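Stullow Local History Pages > Behind the Scenes > Website Problems > Ticket 377

Ticket 377: Shopkeepers section showing the wrong people
Opened by: Mohammed-Awal Acheampong
Status: mostly fixed, one bit left over

Hi all, I'm putting everything in one place so I don't have to keep digging through my email.

First report came from a reader in September. She'd gone to the page on the Akpalu family, who ran the dry goods store on the corner by the old depot, and got the life story of the blacksmith instead. Right heading, right dates at the top, and then four paragraphs about horseshoes! I figured I'd pasted the wrong text in, so I fixed it by hand and went to bed.

Next morning it was back to the blacksmith. I also found the druggist's page had turned into the Akpalu store, and the druggist himself was gone completely.

What I tried, in order:

Cleared my browser history and looked again. Same thing.

Looked on my phone and on my sister's laptop. Same thing on both, so it wasn't just me.

Pasted the Akpalu text in again and watched it. It stayed put all day and flipped at 2 in the morning (yes, I stayed up, and yes, I was a wreck at work). That's when the nightly rebuild runs, so at least I knew where to look.

Turned the nightly rebuild off. Page stayed correct for two nights running. Great, except that with the rebuild off, the surname index doesn't pick up anything new, and I had a stack of Movstead names waiting to go in.

At that point I wrote to Baldur Brøndum, who set up Nusunine for us back when we moved off the old site. He asked me to send over the master list, the big spreadsheet with one row per person. He wrote back the same evening:

"You have two rows with the same ID. The druggist and the store both say 20. The rebuild sorts by ID and everything below that is pushed down one."

So that was me. I'd copied the druggist's row to save typing when I added Mrs. Akpalu (she took over the store after her husband died, and she really deserves her own page, she ran it longer than he did) and I never changed the number. I gave her a new one at the bottom of the list, turned the rebuild back on, and checked in the morning. Store is the store, druggist is the druggist, blacksmith is back at his forge.

Still open: the druggist's page has lost its footnotes. The text came back but the little numbers don't go anywhere now. Baldur thinks the notes are sitting in the old copy and I just need to reattach them. There are about a dozen and I'd like to check them against the county directory while I'm in there, so give me a little time.
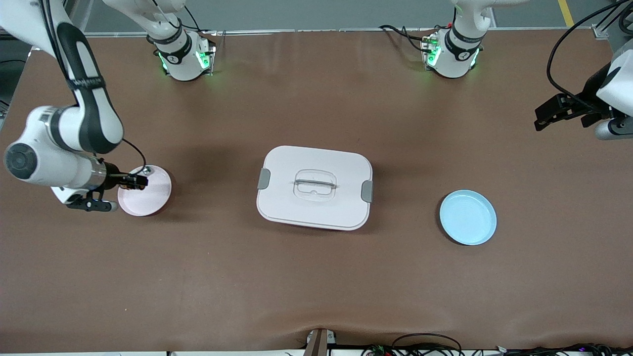 Page last changed: September, 4:20 p.m., by M-A. Acheampong

Update - footnotes are back, apart from the one about the fire. The old note cited a newspaper clipping but left out the name of the paper, and Stullow had two of them at the time. If anybody has the clipping in a box at home, a scan or even just the name of the paper would be a big help.

I've also locked the ID column so it complains if I type a number that's already taken. Tested it with the druggist's and it complained nicely.

I'm leaving the ticket open until the fire note is sorted out. If you spot anyone else living on the wrong page, please add it below with the name in the heading and the name in the text - both of them, or I can't tell which row to look at.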